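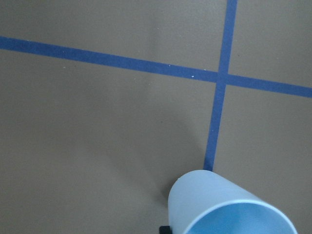 Inicio | Manuales | Encuadernación | Repuestos | Contacto

Noviembre. Texto: Kenna Guthrie. Revisión técnica: Eilif Lindholm.

4. Instalación y puesta en servicio de la prensa Ferkier 400

El presente capítulo se dirige al personal encargado de instalar la prensa manual de encuadernación Ferkier 400 en talleres, archivos y centros de enseñanza. Antes de comenzar deberá haberse completado la comprobación del embalaje descrita en el capítulo 3.

4.1 Requisitos del emplazamiento

La prensa pesa 41 kg sin accesorios y requiere una mesa estable, nivelada y apoyada en todas sus patas. La altura recomendada del tablero es de 955 mm. Con tableros más bajos, el usuario trabajará inclinado al girar el volante, por lo que se aconseja emplear los suplementos Casholm, que se suministran por separado.

Deberá reservarse un espacio libre de 400 mm a cada lado del volante. Evítense los lugares próximos a radiadores o ventanas orientadas al sur, pues las variaciones de humedad afectan al papel y a los tableros de prensado.

PRECAUCIÓN: La prensa debe ser levantada por dos personas. No se utilice nunca el volante ni el husillo como punto de agarre.

4.2 Preparación del tablero de la mesa

1. Retire del tablero todo el material y limpie la superficie con un paño seco.
2. Cubra el tablero con papel de embalar de gramaje alto y fije los bordes con cinta adhesiva de baja adherencia.
3. Marque con la misma cinta el contorno de la base. La plantilla de papel incluida en la caja indica la posición de los cuatro orificios.
4. Compruebe el nivel en ambos sentidos.

Nota: Los restos de adhesivo que permanezcan tras retirar la cinta se eliminan con alcohol isopropílico. No se apliquen disolventes sobre maderas barnizadas.

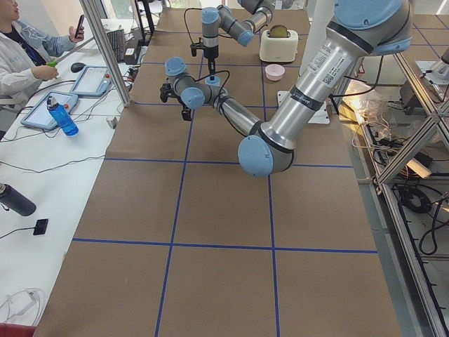 4.3 Colocación y fijación de la prensa

1. Deposite la prensa sobre el contorno marcado, con el volante orientado hacia el lado de trabajo.
2. Introduzca los cuatro tornillos con sus arandelas y apriételos a mano.
3. Apriete definitivamente en diagonal, con la llave de 15 mm suministrada.
4. Retire el bloqueo de transporte situado bajo la platina superior y consérvelo para futuros traslados.

PRECAUCIÓN: No gire el volante mientras el bloqueo de transporte esté colocado. La rosca del husillo podría sufrir daños no cubiertos por la garantía.

4.4 Primer ajuste

1. Eleve la platina hasta el tope superior.
2. Aplique una película fina de grasa Lu en toda la longitud visible del husillo y limpie el sobrante.
3. Coloque entre las platinas los dos tableros de haya y, entre ellos, un bloque de papel sin valor.
4. Baje la platina hasta que haga contacto y añada un cuarto de vuelta.
5. Espere 15 minutos, afloje y examine el bloque. La marca de presión debe ser uniforme en las cuatro esquinas.

Si una esquina presenta menor presión, proceda a ajustar los tornillos de la platina conforme al apartado 6.2. Cuando la diferencia persista tras dos ajustes, consulte con el servicio técnico de Busberg e indique el número de serie grabado en la base.

4.5 Uso durante los primeros días

Durante la primera semana conviene limitar el prensado a cuerpos de libro en rústica. Las encuadernaciones en piel o con nervios en relieve requieren tableros con canto de latón y se tratan en el capítulo 5.

Al término de cada jornada, afloje la platina, salvo que haya un trabajo en secado. En tal caso, deje junto a la prensa una ficha con el nombre del responsable y la hora prevista de retirada.

Reapriete los cuatro tornillos de fijación una vez concluida la primera semana y anote la operación en la hoja de mantenimiento del anexo B.

Compartido 15 veces | 2 comentarios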